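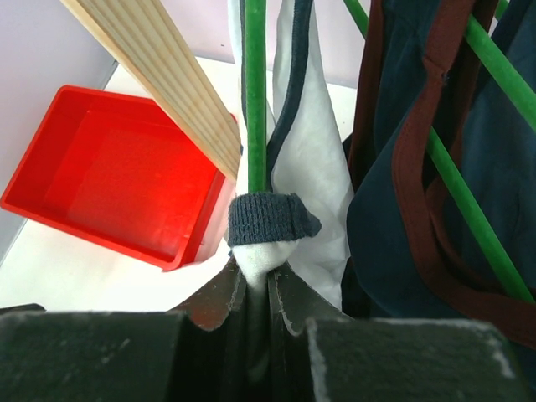 Laundry cell, collection log, October 26, 2020

Goal for the day: get the clothes rack task far enough along that Fidelina Cusi can train on it this week. She wants a mix of hanger work and small items, all shot on the same table with the same rack, so the model doesn't learn to tell the tasks apart from the furniture.

Running total at start of day was 481 kept episodes across the whole Kesex set. That includes the February towels, which we still haven't decided whether to use. I vote no. The camera mounts were different then and the wrist views don't line up with anything we record now.

Setup

Both arms on the rail, leaders on the bench behind me. Wooden rack at the back of the table, red tray to the left of it. I left the tray where it was when we did the reach check and marked the near corner on the table in pencil. If you move it to clean, put the corner back on the mark.

Homed both arms, then ran the gripper open/close check. Left closes a hair later than right. It has done this for a while and I don't think it matters for cloth, but I'm writing it down again so it is in more than one place.

Cameras: wrist views and the fixed view all came up on the first try. Locked exposure before starting. Please keep doing this. With auto exposure on, the wrist view shifts every time the white clothes go past it and the red tray changes color from one episode to the next.

Recording with the Oltel build from Friday. Clock offset between streams was fine, checked at the start and again after lunch.

Socks

Instruction text for these: "put the sock in the red tray." One sock per episode. Start pose is the sock near the rack, gripper open above the table. End is the sock released and the arm back up clear of the tray walls.

The socks have a dark gray ribbed cuff and a white foot, and the cuff is where I kept ending up. If you take hold of the foot, the fabric bunches up between the fingers and the cuff flops whichever way it likes. Taking it by the ribbing gives a cleaner hang, but the operator has to come in lower to get it. I recorded both kinds on purpose. Fidelina asked for variety in the grasp as long as the ending is the same.

Things that went wrong:

Sock brushed the hanging clothes on the way across and dragged a hem along. Kept these if the sock still made it to the tray, tagged "contact." Dropped them if a hanger came off.

Finger pads are getting worn along the top edges. The thin inner plates are fraying a bit at the tips too. Grip is still fine on knit. I have a spare set of pads from Ruchti in the second drawer and will swap them between tasks, never in the middle of one, so the wrist view stays the same within a batch.

Twice I let go too high and the sock landed half over the wall of the tray. Marked as failures and kept in the failure folder. Do not delete these, they are wanted for the success classifier.

A sock episode should be short. If you are still fishing for the cuff when the timer hits 90 seconds, stop, discard, reset. Long hunting episodes teach the model to hunt.
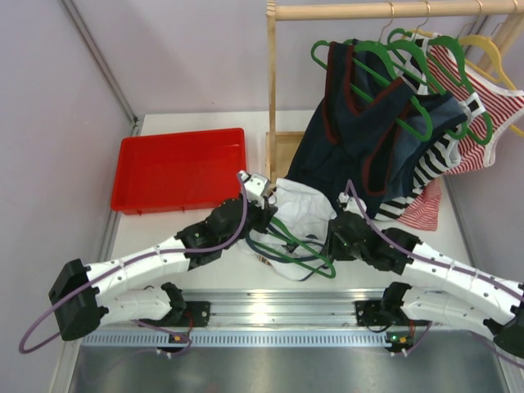
Hangers

Instruction text: "put the white top on the green hanger and hang it on the rack." This is the hard one and I spent most of the afternoon on it.

Both arms are needed. What worked best for me was using the left to hold the fabric and the right to manage the hanger, and not trying to be clever about swapping. Once the hanger gets wrapped up in the cloth it is very hard to see from the wrist views which opening it has gone through. I used the fixed view for that and only went back to the wrist views for the last part of each grasp.

The dark navy trim helps. It stands out against both the white cloth and the white table, so you can find an edge even when the garment is in a heap. I'd like at least one plain white top in the set later so we find out how much the policy leans on the trim.

Notes for whoever operates next:

1. Crumple the garment by hand before each reset and drop it near the center of the table. Don't lay it out. The first batch I did was too neat and I threw it away.

2. Leave the other clothes on the rack. The navy ones and the striped ones stay up as background. Shuffle their order every 4 episodes and note it in the comment field.

3. Watch the hem of the red-and-white striped one on the yellow hanger. It hangs down to the tabletop next to the right arm and is easy to catch when you pull back.

4. Keep an eye on the purple cable on the left side. It has a lot of slack past the elbow. I didn't snag it today but I don't like the loop. Needs a clip.

5. If the hanger slips out of the gripper, pick it up again and carry on. Recoveries are useful. Tag them "regrasp."

My hands got tired well before the arms had any trouble. Quality drops after a long stretch on the leaders and you can see it in the playback, lots of small hesitations before each grasp. I'd rather have two people trading off than one person doing the whole afternoon.

Review

Went through the hanger episodes at double speed before uploading. Cut 4: in two I had bumped the rack by hand during the reset and the recording had already started, and in the other two the right wrist stream froze near the end. Same freeze as last week. Reseating the plug cleared it, but I would not call it fixed.

Labels are done for the socks. Hanger labels still need start and end times for the two stages (hanger into garment, hanger onto rack). Fidelina prefers those split so she can train the stages separately first. I started on it and the boundary is fuzzy. For now I'm using the first moment the garment leaves the table with the hanger in it. Open to a better rule.

Uploaded to Alta under the laundry folder, socks and hangers as separate batches. Failure folder went up as well.

To do

Clip for the left cable.
New pads on both grippers before the next batch, and take a reference shot from each wrist after the swap.
Find a plain white top in the same size.
Ask Fidelina whether the "contact" sock episodes go in training or get held out.
Look at the left gripper delay with the logger running, if there is a slow morning.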